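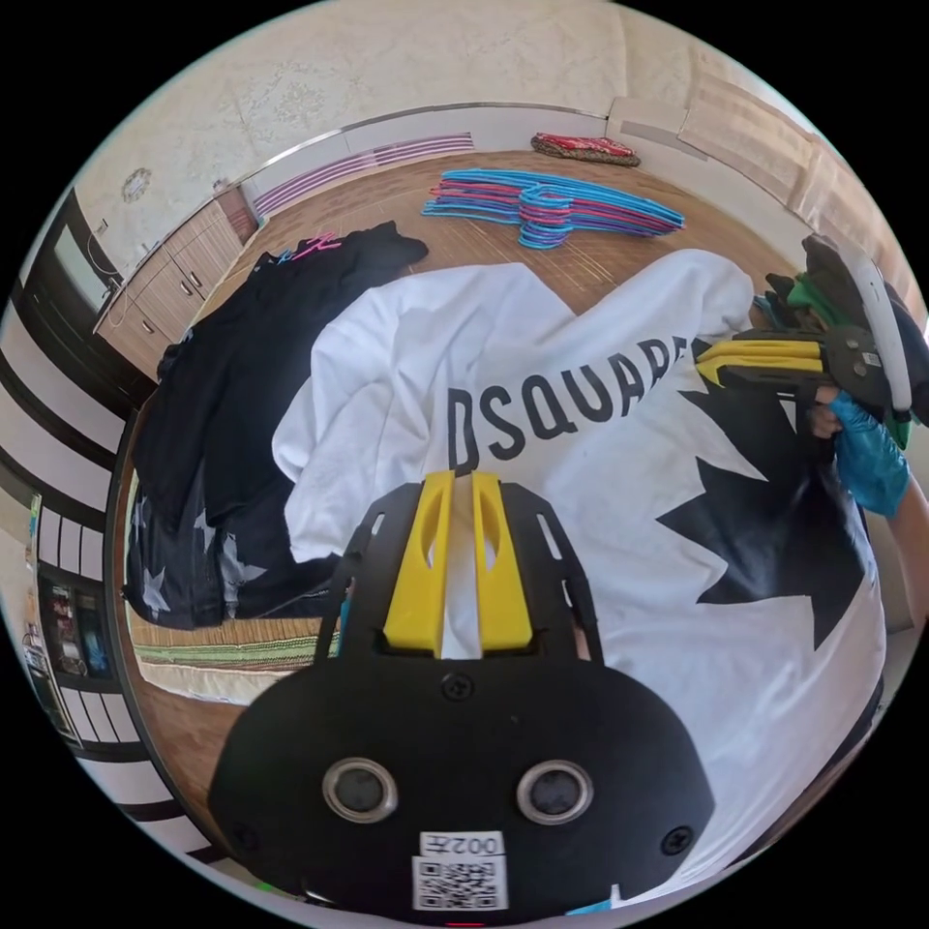 Handheld grippers on the laundry task. The unit in front is labeled 002左, left hand.

I spent part of an afternoon in March at the Bodesetti open day. The main item on the program was garment handling, and that was the reason I went. Rigid parts I deal with at work. Cloth I do not, and I wanted to see how other people collect data on it.

The setup is two handheld grippers, one per hand, operated by a person. There is no arm involved at this stage. Each unit has a pair of yellow plastic fingers with oval cutouts, on an open black frame, with a black housing behind. The cutouts let the fingers give a little around whatever they close on. A QR code on the housing sits under the unit label.

The task at the demo was T-shirts and hangers on a wooden floor. The operator pinches the fabric, lifts it, spreads it, and goes for a hanger from the pile. One attempt is one episode. The staff member running the session gave a figure of 190 episodes for the garment set so far, with a cap of 90 seconds on each. Anything over the cap is kept but tagged separately. I asked whether failed grasps are thrown out. They are kept too, which I would also do.

A few technical notes, in the order I wrote them down.

Single-layer pinches are the hard part. With the fabric flat on the floor, the jaws tend to skate across it unless the operator pushes down slightly before closing. I tried it for a few minutes and got maybe one clean pickup in three. The operator was much better than that, and a good deal slower than I expected.

Parallel jaws have no wrist of their own, so all the reorientation comes from the operator's forearm. Fine for folding. Threading a hanger through a neck opening puts the elbow in awkward places, and I would want to know whether an arm could reach the same poses.

Time sync between left and right was quoted at under 30 milliseconds. I did not get to see a log. For slow work like this it is probably enough. For anything with a toss or a flick in it, I doubt it.

The replay software is called Jollelex. It shows both hands on one timeline and lets you trim an episode at either end. The version on display crashed once and came back with the trim points intact. Export is to their own format only, and a converter is planned with no date attached.

There was also a talk on gripper pad wear that ran over, so I missed the second half of the questions. If anyone has the slides, my address is on the contact page.

12 shares | 4 comments

Related posts
Suction cups on cardboard: Zullum bench notes
Calibrating the Cheon wrist mount, part 2
Why my force readings drift

Contact | Archive | Back to top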